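Handout 4: Looking hard at a small arm kit before you buy one
Automation for the trades, Stendbridge evening course

Last time we got as far as deciding whether a job wants a robot at all. Tonight I want to go through one product properly, the Serunik desktop arm kit, because several of you have asked me whether it's worth the money for a small workshop. I've lived with ours since December, so I have opinions!

You get the arm, a two-fingered gripper, the cables and a printed booklet (the booklet is thin, keep my notes from week two handy). Building it took me 10 hours spread over a good few evenings. Serunik say you can do it in 4, and perhaps you can if you've built one before – I hadn't.

For the trial I picked plumbing fittings. They're the sort of thing a merchant's counter has to sort all day long, and they're awkward: round, shiny, and never lying the way you'd like them to. A cardboard box is an easy pick and doesn't tell you much about a gripper. A brass fitting does.
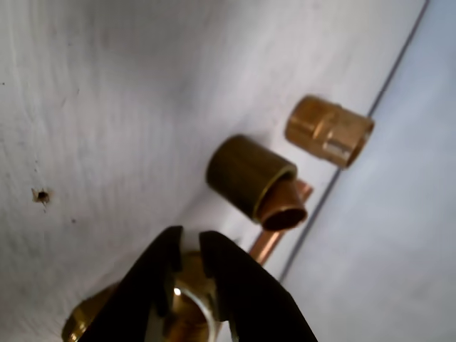
Fig. 1. Gripper open over a brass fitting, copper and brass parts beyond.

Things to think about when you judge a gripper like this one. How wide does it open, and is that wider than your biggest part with a bit to spare? Where do the fingers meet the part – at the tips or further down? And what happens if the part rolls when one finger touches first? I'd write those three down, they come up again in the coursework.

My own verdict on the fingers is fair, with a grumble. I'd like softer pads for polished work. Deligiannis sell a set that is meant to fit, and Bedum do a cheaper one, but I haven't tried either so I won't steer you.

Now the arm itself. Look at how it reaches over and comes down on the parts from above, and at how much wiring travels along with it. Every cable has to bend when a joint bends, so check the slack at each joint before you run anything at speed.
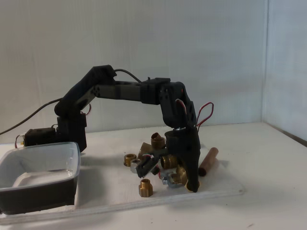

Can I run the kit without writing any code?
You can for simple jobs, as the software lets you move the arm to a position, save it and play the list back, but anything where the parts turn up in different places will need some programming.

For next time, read pages 39 to 49 of the course pack and bring one small part from your own work that you think would be a pain to pick up.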